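Machines and Everyday Work
Handout 4: Can it do the cloths yet?

Read this before Saturday's session and bring a tea towel. A real one, please, with some history.

Last time we looked at dishwashers, which have done a chore well for decades by refusing to do it the way we do. This week is harder. A cloth has no proper shape. Put it down twice and you have, as far as a machine is concerned, two different objects. The work at hand is sorting and folding cleaning cloths, a job usually given to whoever is standing nearest.

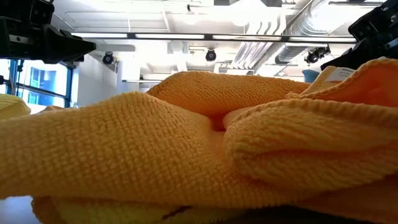
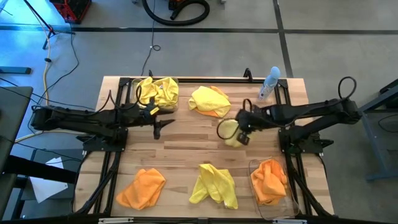

Yellow and orange cloths, two-armed bench.

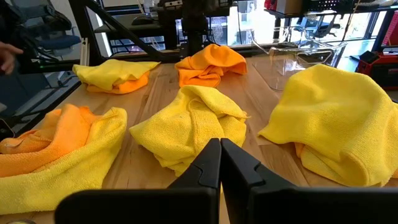
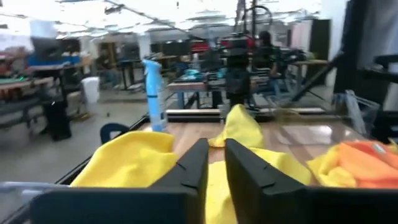

Farías objected to all this when the handout first went round: if a person can fold a cloth while watching television, why spend 2000 hours teaching a machine to do it worse? It is a fair question and I would like you to have an answer by the end of term. Mine changes from week to week.

1. What makes cloth hard

A mug stays a mug whichever way up it is. A cloth hides most of itself. Its corners, the bits you need in order to fold it, may be tucked under, rolled in, or lying beneath the next cloth along. You find them by feel and a lifetime of practice. A machine with two stiff fingers has to pick a spot, pinch, lift and look again.

Then there is the matter of how many it has picked up. Fluffy cloth clings to fluffy cloth, and a gripper that wanted one may come up with two and carry on in good faith.

2. What we mean by "can do it"

Keep these apart in your essays:

Can do it once, for a film.
Can do it most times, with somebody standing by.
Can do it all night in a locked building.

Nearly every claim you will read is of the first kind, written up as though it were the third. The Pokix brochure in your reading pack promises a "hands-free linen room" and goes on to list, in small type, the things hands will be needed for. Count them if you have a free afternoon.

3. A sum to argue over

Suppose the hotel laundry at Tristthorpe gets through 2000 cloths a day. A machine that folds 70 out of every hundred properly leaves 600 for a person to sort out, and that person must first find out which 600. Is this a help? Work it through for a machine that gets all but 9 in every hundred right, then say who should pay for the rest.

Note that I have said nothing about speed. I was being kind.

4. Does it need folding at all?

The Ulivier paper argues that much of the work is habit. Cloths bound for a mop bucket could be thrown in a bin by colour, and no guest would ever know. I find this convincing and my airing cupboard is the proof. Against it: folded cloths stack, can be checked for holes, and take up less of a very small cupboard - ask any cleaner.

For Saturday

Fold your tea towel using only finger and thumb of each hand, in thick gloves, with one eye shut. Write down where you got stuck. Half a page will do, and swearing may be summarised.

Reading: the Ulivier paper, sections 1 and 3. Skip the appendix unless you like tables.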